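FOR IMMEDIATE RELEASE

Drullness Resort Opens Lakeside Cottages and Adds Year-Round Shuttle to Woltville

WOSMONT – Drullness Resort today announced the opening of its Lakeside Cottages, a group of 15 self-catering units on the north shore of Wosmont Lake. The cottages are the first new guest lodging at the resort since the main lodge was enlarged, and they are available for stays of two nights or longer. Reservations for all dates through the end of February are now being accepted.

Each cottage sleeps up to six guests and includes two bedrooms, a full kitchen, a covered porch facing the water, and a washer and dryer. Five of the units have step-free entrances, widened doorways and roll-in showers. Pets are welcome in the cottages nearest the trailhead for a flat cleaning fee, payable at check-in.

"Families have asked us for years for a place where they can cook their own meals and still walk to the lodge," said Cletus Schumacher, general manager of Drullness Resort. "The cottages give them that choice. Guests who come for a week want a different kind of stay from guests who come for one night, and we are pleased to be able to offer both."

Cottage guests have full use of the resort's existing facilities, including the indoor pool, the tennis courts, the boat dock and the 400-acre forest preserve that borders the property to the east. Canoes and rowboats may be taken out from the dock during daylight hours at no additional charge. Life jackets are provided in adult and child sizes and must be worn on the water at all times.
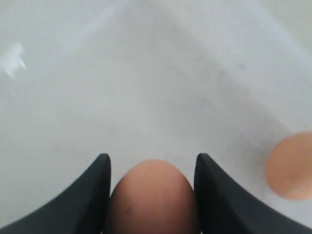
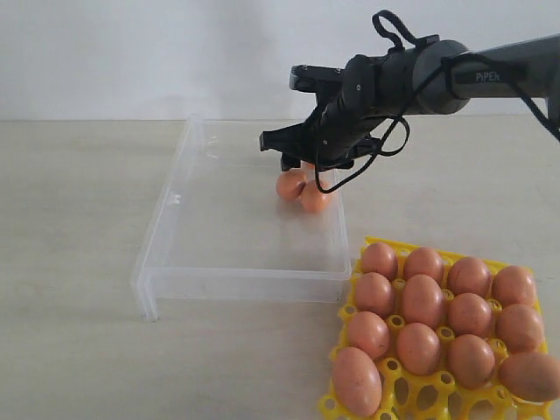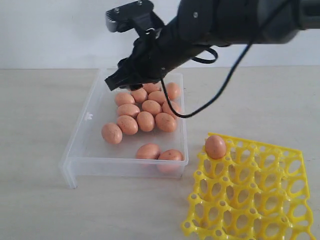 The resort has also extended its free shuttle service, which previously ran only in the summer season. The shuttle will now operate every day of the year between the main lodge, the Lakeside Cottages and the rail station in Woltville. The first departure from the lodge is at 7 a.m. and the last return from Woltville is at 9 p.m. The ride takes about 40 minutes and includes a stop at the Woltville town square, where guests will find shops, a pharmacy and a full-size grocery store. Seats do not need to be reserved, but parties with skis, bicycles or other large items are asked to call the front desk the evening before travel.

Dining at the resort continues under the Győri name. The Győri Room, located on the ground floor of the main lodge, serves breakfast and dinner daily and is open to cottage guests and to the public. A new carry-out menu has been prepared for cottage guests who wish to eat on their own porches. Orders may be placed by telephone until 8 p.m. and are collected from the side entrance of the lodge. Breakfast is included in the nightly rate for lodge rooms and may be added to any cottage stay.

Construction of the cottages was completed without closing the shoreline path, and the path remains open to residents of Wosmont and to day visitors. As part of the project, the resort replaced the footbridge at the inlet and added lighting along the section between the parking area and the boat dock. The lights are shielded and are turned down after 11 p.m. to limit glare on the water and in nearby homes.

"We share this lake with our neighbors, and we wanted the work to leave the path in better condition than before," Schumacher said. "The new bridge is wide enough for strollers and wheelchairs, and people from town are already using it."

Guests who book a cottage for five nights or more before the end of February will receive one additional night at no charge, subject to availability. The offer applies to new reservations only and may not be combined with group rates. A deposit equal to one night's stay is required at the time of booking and is refundable up to 15 days before arrival.

Check-in for the cottages begins at 4 p.m. at the main lodge, where guests receive keys, parking passes and a map of the grounds. Check-out is at 11 a.m. Guests arriving after 10 p.m. should notify the front desk in advance so that keys can be left at the night window.

About Drullness Resort
Drullness Resort is a privately owned lake resort in Wosmont offering lodge rooms, cottages, meeting space and outdoor recreation in all seasons. The main lodge is located at 512 Shore Road, a short drive from Woltville.

Media Contact
Office of the General Manager
Drullness Resort
512 Shore Road, Wosmont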